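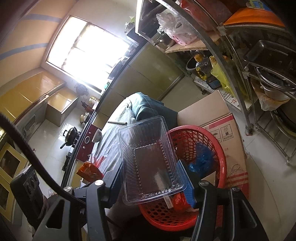 Getting the bag drawer under control

I have been putting off this page for ages, and then April rolled in and I had a whole wet afternoon with nothing on the stove, so I finally tackled the drawer next to the sink. You know the one. Mine was so full of shopping bags that it only opened if you stuck a ruler in and pushed!

I pulled everything out onto the floor and sorted it by size, big ones on the left, little produce bags on the right. Anything with a hole or a sticky patch went out. The good ones I fold flat into a long strip, then roll from the closed end so the air gets out (if you start at the handles you'll be chasing a balloon around the kitchen). A rolled bag is about as big as an egg and stands up nicely in a shoebox.

Food trays are my other weakness. I keep the clear ones, six at most, and they get washed in warm soapy water and dried upside down on a towel. Skip the dishwasher, mine came out looking like potato chips. I don't put food back in them, but they're great for:

Starting seeds on the windowsill
Catching drips under a leaky bottle of oil
Holding screws while you take a cabinet door off
Corralling tea bags in the cupboard

Baskets need a wash too

Woven plastic baskets collect crumbs and onion skin in every little gap. I fill the tub with a couple of inches of warm water, add a good squirt of dish soap, and let them sit while I have coffee. Then an old toothbrush, a rinse, and outside to dry if the weather plays along.

For stains I make a paste with baking soda and water, leave it on for 18 minutes (one side of a record, in my house) and scrub it off. I tried the Pemska spray as well and it smelled lovely but did nothing for the turmeric.

What about odd lids?

Match them up, and if a lid has no box by the end of the day, let it go. I kept one for years out of pure stubbornness. It's now under a plant pot on the back step, and the drawer closes with one finger.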